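Where Do the Leftovers Go? Food Waste in a Shared Student Kitchen
Project report, Household Systems, second year
Group 6, Prothero Hall

1. Why we did this

Our group had two ideas before this one. The first was about bus punctuality and died when we discovered that the bus company already publishes everything we planned to find out. The second was about sleep and died when none of us could stay awake to record it. Food waste had the advantage of being right there, in a bag, by the door.

Prothero Hall has one large kitchen per floor. Ours is shared by people who mostly like each other and who all believe that the furry zucchini belongs to someone else. Every Sunday evening a quantity of food goes into the garbage that was, on the previous Sunday, groceries. We wanted to know how much, what kind, and whether anything cheap could be done about it.

The course handbook asks for "a household problem with a measurable outcome." We measured ours on a bathroom scale until somebody lent us a kitchen one.

2. What other people say

There is a great deal of writing on food waste, and most of it is about families. Families have one fridge, one shopping list and at least one person who can be blamed. Shared kitchens get less attention. The reading we did do agreed on a few points: people throw out more fresh produce than anything else, they buy too much when they shop hungry, and they guess low when asked how much they waste. We can confirm the last one. When we asked our floor, the most common answer was "hardly any," often given while holding a bag of liquefied spinach.

We also read about date labels. A "best before" date is about quality. A "use by" date is about safety. On our floor both are treated as a kind of horoscope, believed when convenient.

3. Method

We ran the project in two periods of equal length, with a break between them. In the first period we changed nothing. We put a lidded bucket next to the regular garbage, labeled it FOOD ONLY, and weighed it each night. In the second period we tried three changes, described below, and kept on weighing.

Food was sorted into four groups: fruit and vegetables; bread, rice and pasta; meat, fish and dairy; and cooked leftovers. We added a fifth group, "unidentified," on the second night. Peelings, bones, eggshells and coffee grounds were left out of the totals where we could separate them. Where we could not, we left them in and felt bad about it.

Sorting was done with gloves and a pair of tongs that has since been retired. The rota for sorting was fair on paper. In practice the person who lived closest to the kitchen did more of it than the others, and would like that recorded here.

We planned to use an app called Comora, which is supposed to let a household log what it buys and sends a reminder before things go off. It lasted four days. Logging a bag of groceries took longer than buying it, and the reminders came at seven in the morning, when there is very little a person can do about a cucumber. After that we used a clipboard.

4. The three changes

The "eat me" shelf. We cleared the middle shelf of the big fridge and declared that anything on it could be eaten by anyone. The shelf had a sign. The sign had to be replaced twice, once for grammar.

Masking tape and a marker. These hung on a string from the fridge handle. Whoever put in leftovers was asked to write the date they were cooked. Names were optional, which was a compromise reached after a long meeting.

The Thursday soup. One evening a week, whoever was around made soup or fried rice out of whatever was on the shelf. The first one was held on Thu 2 April and was mostly carrot. Attendance was good at the first soup and better at the second, after word got around that it was free.

We bought the tape, the marker, the sign, stock cubes and a bag of rice out of our own pockets. There is a small project fund, but claiming from it requires a form that is available only from an office that is open only during our lab.

5. Results

On the worst night of the first period the bucket held 4000 grams of food. This was the night after a birthday and included most of a lasagna. We thought about leaving it out as an outlier, then decided that birthdays are part of life and that a project on waste should not throw away its own data.

A typical night was much calmer. The middle value for the first period was 829 grams. In the second period it was 708 grams. That is a drop, and we were pleased with it for an entire afternoon, until one of us pointed out that several people had gone home for a long weekend and taken their appetites with them. We adjusted for the number of people sleeping on the floor each night, as far as anyone would tell us. The drop got smaller but did not go away.

Fruit and vegetables were the largest group in both periods. Salad leaves were the worst of it. People buy salad as a statement of intent, and the intent has a shorter shelf life than the leaves do. Bread came next, nearly always the last few slices and the heel. Meat and fish hardly appeared at all, which we put down to price.

The cooked leftovers group fell the most, and we think the masking tape did that. Before the tape, a box of pasta with no date on it stayed in the fridge until it was clearly beyond help, because eating it was a gamble and throwing it away was rude. With a date on it, people ate it on day two or gave it up to the shelf on day three.

The shelf itself had mixed results. Good things left it within the hour. Less good things stayed, and one jar of pickled beets lived there for the whole second period and is, as far as we know, still doing well. A few people admitted to using the shelf as a place to put things they felt guilty about throwing out, so some of our waste was only being delayed.

"Unidentified" shrank too, though this may mean only that we got better at identifying.

6. Cost

We tried to put a price on the waste using receipts people were willing to hand over, and gave up. Half the receipts were missing, and several of the rest turned out to be mainly beer. What we can say is that the materials for all three changes cost less than a takeout pizza, and that the soup saved at least one dinner a week for anyone who came.

We also looked at a countertop composter made by Isteo, which one of us had seen advertised. It costs more than the fridge. We did not pursue it.

7. Problems

People knew they were being weighed. More than one person confessed to carrying food waste out to the street bins to avoid the bucket, and there were probably others who did it without confessing. Our first-period totals are therefore likely too low.

The bathroom scale, used for the first three nights, reads to the nearest 200 grams and changes its mind if the tiles are uneven. We kept those nights in but marked them.

One kitchen is one kitchen. The floor above us agreed to be a comparison group and then stopped answering messages once they understood what the bucket was for.

Finally, the second period came later in spring, and warmer weather changes what people cook. We can't separate that from our three changes. A proper study would run both at once on different floors, preferably floors with members of some other group living on them.

8. What we would recommend

Tape and a marker in every shared kitchen. It is cheap, it needs no meetings, and it seems to be the part that did the most.

A shared shelf, if someone is willing to clear it once a week. Without that it becomes a museum.

A weekly cook-up, if the floor gets along. We would not try to force one on a floor that doesn't. Ours worked because people wanted company in April and were short of cash.

Smaller bags of salad. This is outside our power, but we did write to Lurura, the grocery store on the corner, and asked if they would sell the leaves loose. They replied that they value our feedback.

9. Next steps

The hall has said the tape can stay until rooms are cleared in July. Two of us would like to repeat the weighing next year with a new set of residents who have not yet learned to avoid the bucket. The other members of the group have asked that any further sorting be done without them.

The full nightly table is with the course office, along with the clipboard, which they did not ask for. Comments from the floor and from other groups can be added at the end of this page.

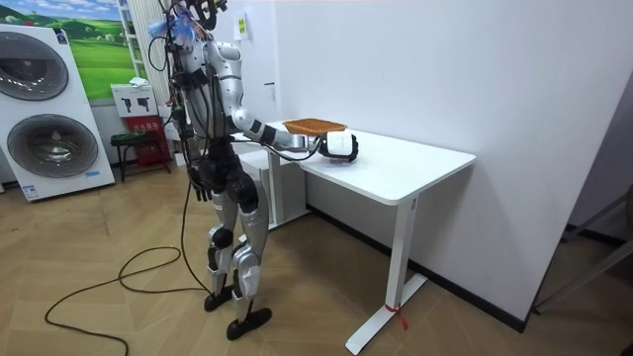
Did you count milk? We're on the ground floor and our sink drinks more of it than we do, and none of that would ever show up in a bucket. I'd try a jug with a line on it next time, and make people pour into that first. Also, the heels of the bread go fine in the soup if you toast them hard. We've started putting tape on our fridge as well, though so far it mostly says "NOT YOURS."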